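How to Get Wrinkles Out of a Tablecloth Without an Iron

I own an iron. I just can't stand getting it out, setting up the squeaky board, and then finding out the cord doesn't reach. So over the years I've worked out a lazier way, and it does fine for everyday cloths, the kind you throw on the table for lunch or crafts. 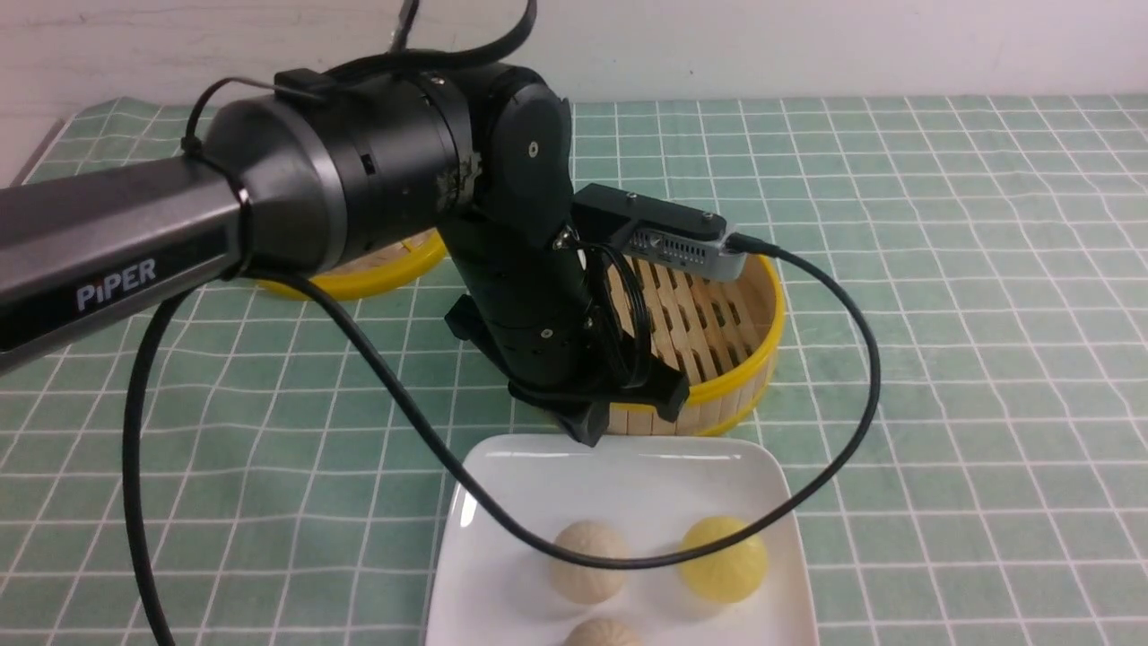
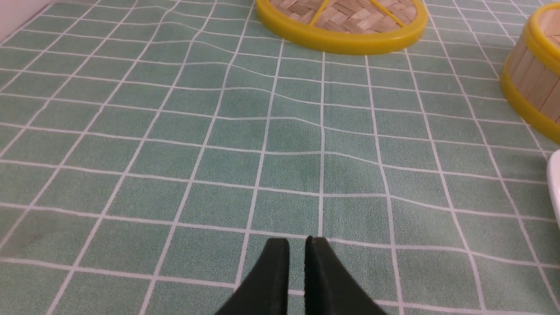 A green cloth with a thin white grid.

Reading time: 2 min

Grid patterns are the worst for this, by the way. On a plain cloth you can get away with a soft fold, but once there are straight lines printed on it, every little ripple makes them wander. Checks and stripes will tattle on you too!

What you need: a spray bottle, plain water, a clean dry towel, and a table you don't mind getting a bit damp. If your table is bare wood, put a waterproof pad or an old shower curtain down first. I didn't, once, and I still have the cloudy spot.

Start by checking the label. Cotton, linen and most polyester blends are happy with this. Felt and anything with a stuck-on backing can pucker, so try a hidden corner and let it dry before you do the rest.

Lay the cloth out and line up one edge with the edge of the table. Get that side straight and the rest is much easier. Mine is 51 inches wide and my table is a hand-me-down from when we lived in Plosham, so nothing quite matches, and I go by the printed lines if there are any.

Now mist it. Set the bottle to fine spray and hold it about a foot away. You want it damp to the touch, with no puddles. Go a little heavier on the deep creases.

Smooth from the middle out with flat hands — don't push from one side to the other or you'll just move the wrinkle along and end up chasing it. When you reach the edge, give a gentle tug straight down. Then press the towel over any stubborn folds and lean on it for a slow count of ten.

Clip the edges if you have tablecloth clips (clothespins work on a thin tabletop) and leave it alone until it's dry. I do mine at bedtime and it's ready by breakfast.

For next time, roll the cloth around a cardboard tube when you put it away. Wrapping paper tubes are perfect, so grab a few in December.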